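1/18/23, folding table, back room

Picking up where I left off in October. Same question as then: which fold holds its shape in the Mallport bins once the bins get carried up to Stosby. Old answer was "none of them realy", which is no use to anyone.

Cleared the table first. Tape, lint roller, two mugs, all on the windowsill. Lint roller came straight back, the dark stuff picks up everything.

Working rule for today: darks get folded, the pink/red one last. Knit on that one is thin and it creases if you look at it. Fold board is 12 in wide, still the one with the chipped corner. Board stays square to the table edge or the whole pile walks off to the left.

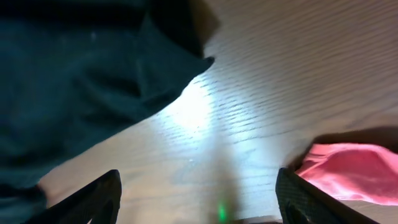 Notebook 3, p. 18

Teal one. Heavy, and the corners poke out when it's doubled over. Tried sleeves in first, then thirds. Too fat in the middle. Sleeves flat across the back and then half is better, but the bottom edge wants to roll. Press with forearm, not fingertips, fingertips leave dents.

Glare off the table is bad on the light side. Hard to see whether an edge is straight. Either move the lamp or get a matte cloth down. (Asked for the cloth in October. Still no cloth.)

Order that worked best:

- smooth from the collar down
- sleeves in, cuffs level with the hem
- sides to the middle, leave a finger gap
- bottom up once, then once more
- turn over, leave it alone

Step 3 is where I go wrong. No gap = hump. Wrote GAP on the board in marker.

Piles next. Black on top of navy, navy is the larger of the two so it goes underneath. Grundov sheet says largest at the bottom, and for once I agree with the Grundov sheet. Their sheet also says all tags inside. Takes forever and the counter at Stosby wants to read the size without unfolding, so tags out on the left from now on. Will tell them. 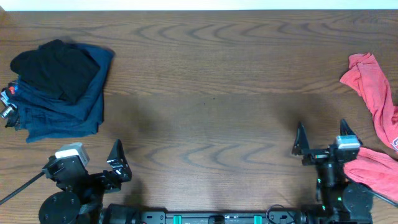
Also need to settle how high a pile can go before it leans. Bin is 13 in deep inside. Filling it to the rim is asking for trouble, the lid drags the top piece forward and you get to refold it at the other end. Leave two fingers of air.

Pink/red: don't fold until the bin is ready. Shake out, lay face down, smooth the print side with the flat of the hand. No weight on top, print sticks to itself if its warm in the van. Goes in last, always.

Nowakowski liners: ordered 300, nearly all the old ones are used up or torn. New ones are supposed to be stiffer. Trim a test one before cutting the lot, last batch came long.

Fasteners. Anything with a front closure gets closed all the way before folding, otherwise the two halves slide and the front comes out crooked. Pull tucked under. Check pockets too, found a bus ticket in one last time and it had gone to mush.
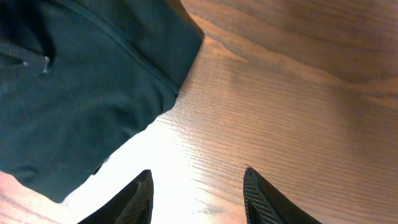 Stosby wrote back at lunch that tags on the left is fine by them, but could we please stop rolling the heavy ones, they spring open on the shelf and knock the neighbors over. Fair. No more rolling for anything thicker than a T-shirt.

To do:

- matte cloth (!!)
- new board, or sand the chipped corner so it stops snagging
- rewrite the Grundov sheet w/ tags out
- refold teal with the gap and leave overnight in a bin, lid on, check edges tommorow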